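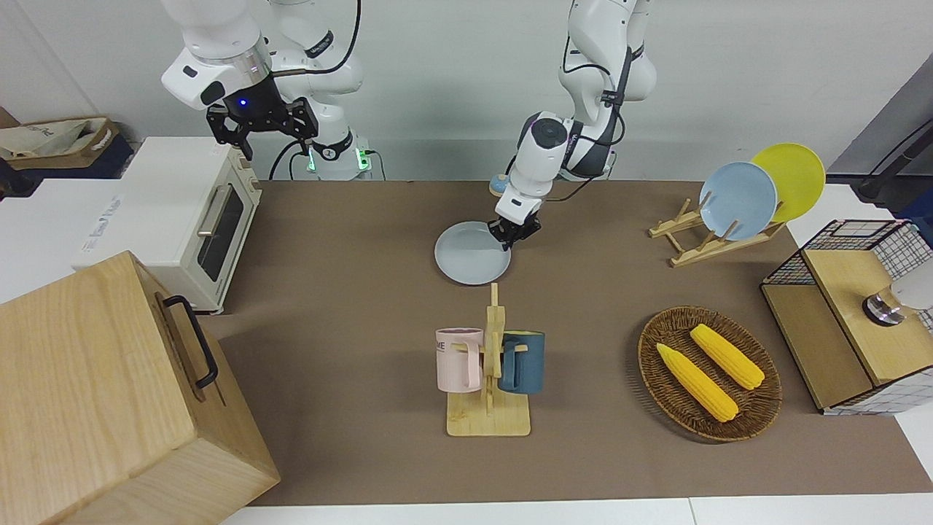
It gives the kitchen staff their afternoons back, said the comment under my last entry, so why do you keep writing as if it takes something away? Fair question. I'll try to answer it with what's in the log, because I don't trust my mood on this one.

July, 9.40. Plates again. The job as Drokulmont wrote it down is to move a plate from the table to the rack and leave the rest of the table alone. On the spec sheet that's a single line. In the building where it is meant to go, the same line is half of somebody's shift, and the other half is the stuff she does on the way past: wiping, noticing we are short of cups, telling the new lad he has put the knives in wet. None of that is in the spec. I asked for it to be added as a note and was told notes aren't deliverables.

The log stood at 1328 plate moves when I started this morning. I have stopped quoting that number in meetings. People hear it as 1328 successes, and the log counts a move from when the gripper closes, whatever happens next. I have asked for a second column.

11.15. Gripper pads checked, left and right. Wrist cable clips still a poor design. Prarico's answer is that nobody else has complained, so I've complained a second time to help their figures.

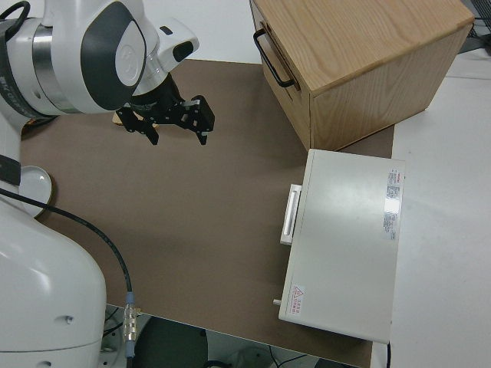 The other thing I wanted to put down is who resets the table. After every run the objects go back to their start positions, and a person does that. The Macedo report on the pilot says "hands-free operation" on its first page. I reset the table all morning and my hands were not free. When the arms go to the site the same work will still be there, and I would like to know whose job description it lands in. My guess is the woman who does the plates now. She will be setting things out so that a machine can pick them up, on the same pay, with less to talk about.

I may be wrong. At Kastisia they said the staff liked it after two months. I'd believe it sooner if I had heard it from the staff.

14.05. Changed the approach angle on the rim grasp and slowed the last bit of travel. Saved as a new profile, old one kept. Please don't overwrite it, whoever is on next.
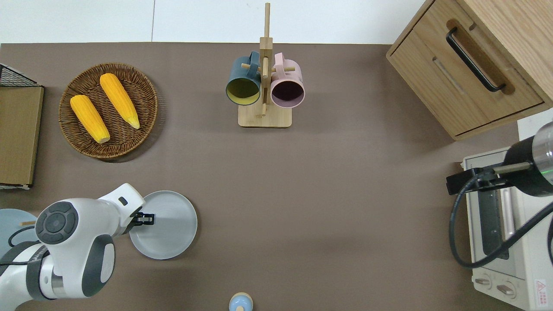
Tamás Fülöp

Afternoon notes, same bench. To be fair to the other side: lifting plates all day is bad for wrists and shoulders, and if the arms took that and left everything else, I'd sign it off gladly. The costing doesn't leave everything else, though. It takes out 3457 staff hours a year and puts back a line called "supervision" with no hours against it. I want that line filled in before we go any further.

To do:
Second column in the log (moves finished, as well as moves begun).
Ask Drokulmont if two of the kitchen staff can come and spend a day here. Pay them for it.
Spare gripper pads.
Find out who wrote "hands-free".

16.30. Arms parked, profile backed up. No reply yet about the visit.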